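# handheld-grippers: what to buy before September

This is the README for the `purchasing` folder. The recording code lives elsewhere, ask Bohdan Bilyk for access. I'm Hanna, I look after the budget, and I wrote most of this in one go after our third round of "wait, who ordered the pads?"

## Where we are

We have 5 handheld grippers now and want to end up with twice that. The money is approved for the printed parts and the trays, but the cameras are still with Branislav Malý, who wants one more quote before he signs (fair enough, they're most of the bill).

## Files

- `parts.csv` -- one line per part, with supplier, price and who checked it
- `quotes/` -- PDFs as they came in, please don't rename them
- `wishlist.md` -- add anything you like, I read it every month

## Notes on the parts

**Finger pads.** These are the thing we burn through! Prices from Plistik drop at 100 pieces, so I'd go straight for 100 and skip the smaller pack. Oksana Skoryk wants to try a softer material too, and I've left room for one sample bag.

**Threaded inserts.** Brass, bag of 207 (yes, odd number, it's how Demchenko packs them). One bag should see us through the whole build plus repairs. Check the thread against the screws in the drawer first, I got that wrong last time and we ended up with a lovely bag of nothing useful.

**Trays.** Plain, light-colored, with a raised rim so round things stay put. I'd like a couple of darker ones as well -- Svitlana Zakharchenko keeps asking for clear objects on different backgrounds, and a tray is the cheapest background you can buy. 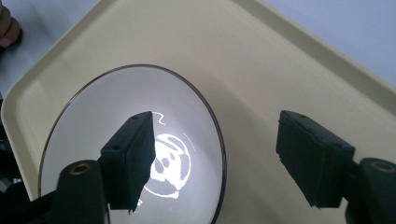
**Objects.** I've put down 75 euros for these and I already know it's tight. Clear and shiny items cost more than the cups and blocks we started with, and they scratch, so plan on doubles. Skedent has a decent secondhand section if you're patient.

## Still open

- [ ] Camera quote from Stullama (Branislav)
- [ ] Spare cables: which length? I'd say the longer ones, but Bohdan disagrees
- [ ] A lockable cabinet, or do we keep using the shelf?
- [ ] Shipping isn't in `parts.csv` yet, so the total at the bottom is too low

If you change a price, put your initials in the last column. Receipts go to me, on paper or as a scan, I don't mind which.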